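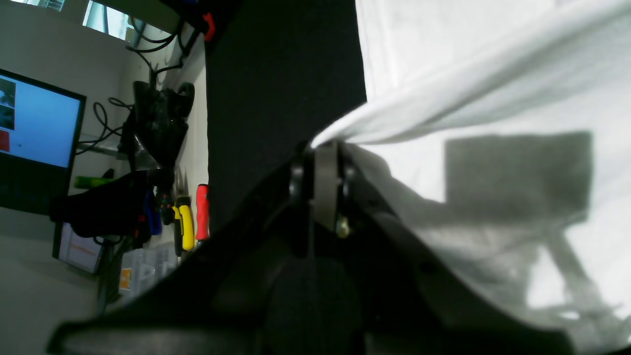
Attachment 1 – White cloth at the workstation, with the monitor and window behind.

Ticket 1428
Submitted to: Hovland Facilities and Workroom Support
Opened: 7/2/20
Category: Textiles and folding area
Priority: Normal
Status: Resolved, monitoring

Reported issue
The department reports that white cloths from the Altano supply do not hold a flat fold. A long diagonal crease remains after folding, and the fabric gathers at one point. The attached photograph shows a crease and gathering of this kind. The department asks whether the cloths should be returned or whether the folding procedure needs to be changed.

Initial response
The cloths are covered by the supply agreement and may be exchanged if a fault in the fabric is confirmed. The department was asked to keep the affected cloths apart from general stock and to provide the following:
– the batch number on the delivery note
– the wash program in use
– the way the cloths are stored between washing and folding

Information received
Batch number 300. The cloths are washed on the standard Prellard program with a spin speed of 1000. They are left in the cart overnight and folded the next morning.

Assessment
Two cloths from the batch were measured at the Jirnomer site. Both were square and the hems were even. No fault was found in the fabric. The crease is consistent with cloths being left bunched in the cart after the spin – a similar report was closed in April with the same finding.

Action taken
1. Spin speed lowered by one setting.
2. Cloths are to be removed from the cart on the day of washing and laid over the rail at full width.
3. Each cloth is to be smoothed from the center outward before the first fold. Pulling from a single corner is to be avoided.

Update from department
The next load was folded under the revised procedure. One cloth out of the load was set aside for pressing. The remainder were accepted into stock.

Resolution
No exchange of the batch is required. The folding instructions posted in the workroom will be replaced with the revised version. If the creasing returns, please reply to this ticket and do not open a new one.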